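# Notebook, Tuesday, after the second trial sitting

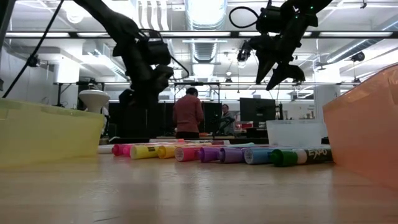
*Markers and highlighters on the table, bins at either end.*

Writing this up while it is still fresh in my head, and with a cup of tea going cold next to me, so forgive the rambling. We ran the practice version of the Nimora reading test this morning with the seventh graders at Murkby, 67 students on the list, and I am mostly pleased. Mostly! There are a few things I want to get down before the January window, and a couple I'd like the rest of you to argue with me over.

First the good part. The login sheets worked. Last time we handed out the codes by row and had kids trading slips across the aisle, and this time we printed them by homeroom with the student's name in big letters on top, and everybody was at the welcome page by 9:10. I would keep the sheets exactly as they are, including the larger type (the old ones had a zero that looked just like the letter O, and I spent a good part of last spring telling children to try the other one).

Connectivity was better than I feared and worse than I hoped. 18 students dropped out of the session at least once. All but two came back in on their own, landed on the same question, and had their earlier answers waiting for them. The other two came back to a blank first page. Their answers did turn up on the Nimora side after lunch, so nothing was lost, but the students didn't know that, and one of them was close to tears, poor thing. I'd like a line in the proctor script that says the answers are kept even when the page looks empty – assuming we can get that confirmed. I don't want to promise it to a room full of twelve-year-olds on the strength of one morning.

The drops came in a clump, between 9:40 and 9:50, which is right when the Cunddale building starts its own morning block on the shared line. Could be chance. I'd still like to start our next trial at 8:30 and see whether the clump moves, shrinks or stays put.

Timing: the long passage (the one with the lighthouse) is too long for the screen. Students scroll down to the question, scroll back up to the passage, lose their place and start over. On paper they just keep a finger on the line. I watched one boy copy a whole sentence onto scratch paper so he wouldn't have to go back for it, which was clever of him, but I don't think it's reading we were measuring by then. The split view helps if they find the button. Very few found the button. We should show it to them during the sample questions and have every student click it once.

Accommodations: the read-aloud voice works fine with the Vasylenko headsets and badly with the old ones, where it came through on one side only. We have 7 of the good ones. Need more before January, or else we stagger the read-aloud group over two sittings, and I'd really rather not do that to the schedule.

Scores are not in yet and I'm trying not to guess. When they come I want to set them beside the paper results from the fall, same students, same skill areas, and look hard at the long passage in particular.

To do:

- ask Nimora where answers are stored during a drop, and get it in writing
- reword the script, page 2, the part on lost connections
- add the split view click to the sample questions
- price more headsets
- check with Cunddale on their start times
- bring more scratch paper, we ran short in the back room

Open question for whoever reads this next: do we let a student who dropped out have the lost minutes back? The rules we were given don't say. I let them have the time today, and wrote each one down on the seating chart, which is in the blue folder with the sign-in sheets.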